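How to record cushion cover removal with two arms

Nélida Medina, Planona project, 7th October

In this tutorial I explain how we record demonstrations for our cushion task. The two arms must take the fabric cover off a soft white filling. For a person it is a small job, but for a learned policy it is difficult, because the cloth changes its shape at every touch.

Before you start, you need the two arms calibrated and the Gaete recording program open. Check that the fixed view and the wrist views all update on the screen.

Step 1. Put the cushion within reach of both grippers. Change its angle before every new episode. In our first set we forgot this, and the policy learned one pose only.

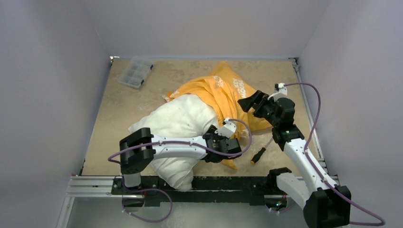 Step 2. Start recording and wait 2 seconds before you move. Bring one gripper to the cover and the other to the filling. Please move slowly here. If both grippers take the cover, stop and delete the episode.

Step 3. Hold the filling and pull the cover in short movements. After each pull, open the fingers, go back a little and choose a new grasp point near the hem.

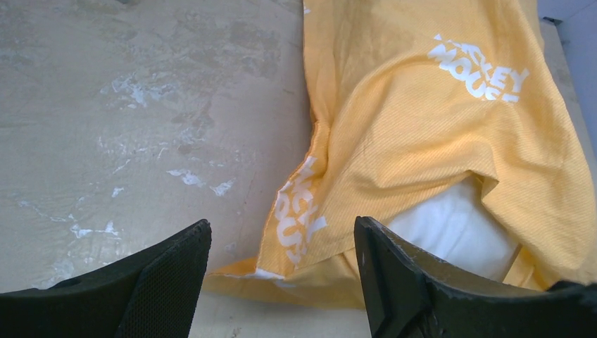 I advise to look at the wrist view at this moment and not at the fixed view. A fold can hide the hem from far away, and then the operator grasps too deep.

Step 4. When the two parts are separated, lift both arms and stop the recording. Write "success" or "fail" in the notes.

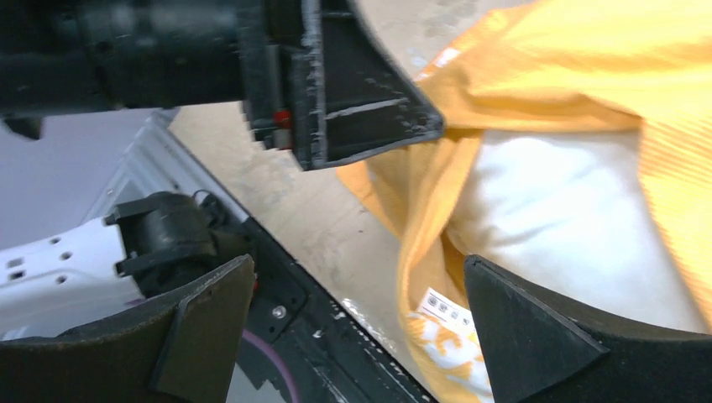
Step 5. Keep the episodes with a regrasp. We collected 122 episodes and kept 107 for training. With Pravier, our baseline policy, we first removed all the regrasps, and it stopped after one bad pull. When we put them back, it tried again by itself in 11 test runs.

The training settings are in the next part of this tutorial.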